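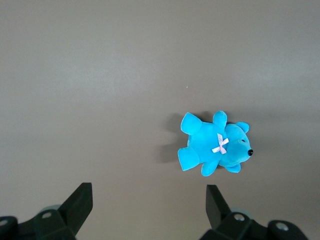
Moltton Two-Arm Bench Review: Half a Year of Sorting Returned Toys

I should say right away that I came into this as a skeptic, and a fairly stubborn one. I run the sorting room at Mekley, where we take in customer returns and secondhand toys, check them over, and send the good ones back out. For as long as I've worked in Fikirholm the job has been done by people standing at tables, and I was one of those people for a long time before anyone gave me a desk. So when the owners told us that a Moltton bench with two robot arms was on its way, my first thought was for the folks on my shift, and my second was that I'd have to be the one to explain it to them.

That was last spring, and we've had enough time with it now that I feel comfortable writing something longer than the three lines I left on the dealer's page. If you manage a small room like ours and you're weighing one of these up, I hope it helps!

What we bought it for

Sorting soft toys is light work, but it's the same light work all day long. You pick up, you turn over, you look for a torn seam or a missing eye, you put it down in the right place. We get most of our plush from Abdel Hamid, a wholesaler on the other side of town, and it comes in mixed bags of 1,000, with the good and the bad all tumbled in together. By the end of a bag your shoulders know about it. The idea was that the arms would do the lifting and placing, and a person would do the looking and deciding, which sounded sensible enough on paper.

Setting it up

The dealer's installer was here for a morning and left us with a bench that worked and a lot of questions. The arms themselves gave us no trouble. What took the time was everything else – where to put the containers, how high the lights should be, who was allowed to press what. I'd budget a couple of weeks for this, and I'd bring in the people who will be using it from the very first morning. We didn't, at first, and I regret it. I had drawn up a layout on my own, and it lasted until lunch, when one of the packers moved a single container a hand's width and the whole thing started going better.
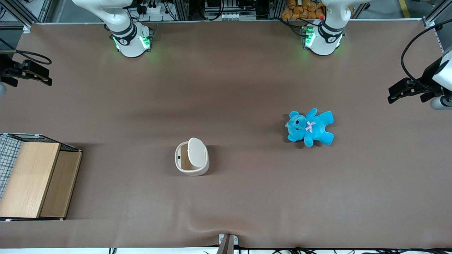 Working next to the arms is a different kind of day from working at a table, and I think that's the part a sales brochure can't tell you. You sit down more, you watch more, and you have to learn when to keep your hands to yourself. We set the bench up with one arm on either side and the containers in between and to the left, and we try to give it one toy at a time, like the blue bear with the pink bow, with plenty of clear mat all around it. The green lights on the bases are easy to spot from a chair. The mat is held down with a small clamp at the front, and it does bunch up into a fold there, so smoothing it out has become part of the morning routine. I'd have liked Moltton to come up with something neater for the price, but it's a small grumble.

How it handles the work

Plush is harder than you'd think for a machine. A box has sides to grab. A bear has a round belly and four stubby limbs, and it lands however it likes. In September we ran 1,023 toys across the bench, and 293 of them needed a person to reach in, mostly to turn something over or to set it back where a gripper could get at it. Some people will read that as a poor score. I was pleased with it, to be fair, and I was even more pleased that stopping the arms and starting them again was quick enough that it didn't put anyone in a bad mood.

Where it struggles is with anything thin or floppy. Doll clothes are hopeless, and we've gone back to doing those entirely by hand. Long-legged rabbits are hit and miss. It's also slower than a good sorter at full tilt, and I'd be wary of anyone who promised you otherwise. The difference is that it goes at the same pace at four in the afternoon as it did at eight in the morning, and I certainly don't. 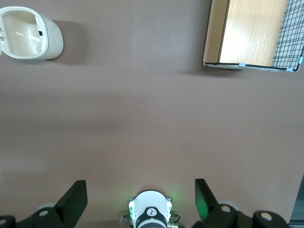

My wrists feel better than they have in years, one of the longtime sorters told me when I asked what to put in this review, but I do miss the talking, and I'd want people to know that too. We used to stand four to a table and chat the whole shift through, and now it's me and the bench and whoever happens to walk by.

I've thought about that a lot. We had been so busy worrying over jobs and hours (no one has been let go, and it was put in writing before the bench arrived, which I'd urge any manager to ask for) that the company people keep each other had slipped right past us. So we've turned the bench to face the inspection table, and we swap places every hour, which means everybody gets a turn sitting down and everybody gets a turn with the others. It costs us a few minutes each time. I think it's well worth it.

The other change I didn't see coming is in who knows what. Two of our packers are now far better with the bench than I am, and they've been given a pay step for it. It took some arguing upstairs. If you're going to ask people to learn a new skill, please have that conversation early, while everyone is still excited about the new machine.

Odds and ends

The noise is fine, and you can hold a conversation over it. Cleaning takes a wipe and a brush, though plush fluff gets into everything, so do it daily. Moltton's phone support was friendly and a bit slow. The printed manual is thin, and we ended up writing our own pages and taping them to the wall.

Would I buy it again? Yes, for soft toys and with a crew that has a say in how it's used. For a room that handles mostly clothing or paper goods, I'd wait a while. Four stars from me, and I'll add a note here once we've been through the holiday returns.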